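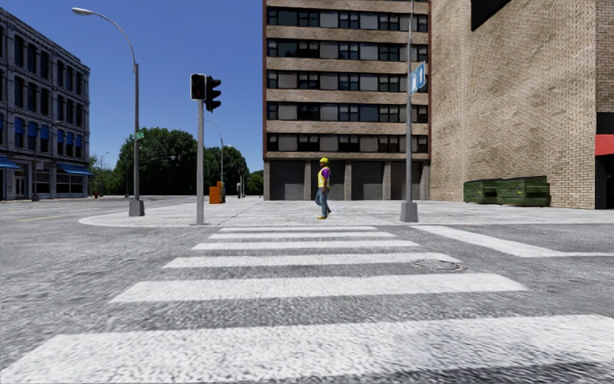

Walking Apps and Step Rewards: Your Questions

Do I need 10,000 steps a day?

I wouldn't lose sleep over it. The number gets repeated far more often than it gets explained. If you walk more this month than last month, you're doing fine.

Are the reward apps worth it?

Mostly no. I used Plurkus through all of August and earned 118 points. The cheapest thing in its store was a phone case for 1000. You can do that math yourself. Meanwhile the app wanted my location day and night, my contacts, and permission to send "encouragement."

Is Purkby any better?

A little. It pays in gift cards, and a reader, Nuria Sepúlveda, wrote in to say she did get one. She also said it took three emails. Purkby calls its payouts "instant," so make of that what you will.

Why do two apps show different counts for the same walk?

They're guessing, and each one guesses in its own way. I carried one phone with Purkby and Wodau both running and they disagreed by 17 percent on a walk to the pharmacy and back. Neither company would tell me how it decides what a step is. 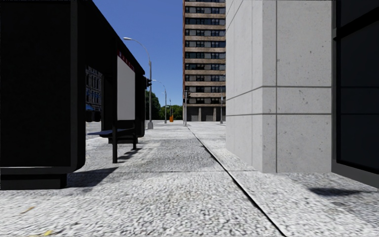 A long, straight city block is good for checking your own count.

How do I check mine?

Count 20 steps out loud, stop, and look at the screen. Wait a minute, as some apps update late. Do it a few times before you trust the answer.

Should I pay for the Wodau premium plan?

What are you buying? When I looked, it was extra badges and a "walking age" with no source given. The free version has the same counter.

What about the Buschmann clip-on?

It's the only one I'd consider. No account, no ads, takes a coin battery. The claim on the box that it "improves posture" is silly, and the clip feels cheap.

Can I get my data deleted?

You can ask. Purkby has a form under Settings, then Privacy. With Plurkus I had to write to support, and I'm still waiting for a reply. Removing the app from your phone doesn't close the account.

We use cookies to improve your experience. By continuing to browse you agree to our cookie policy. Accept / Manage settings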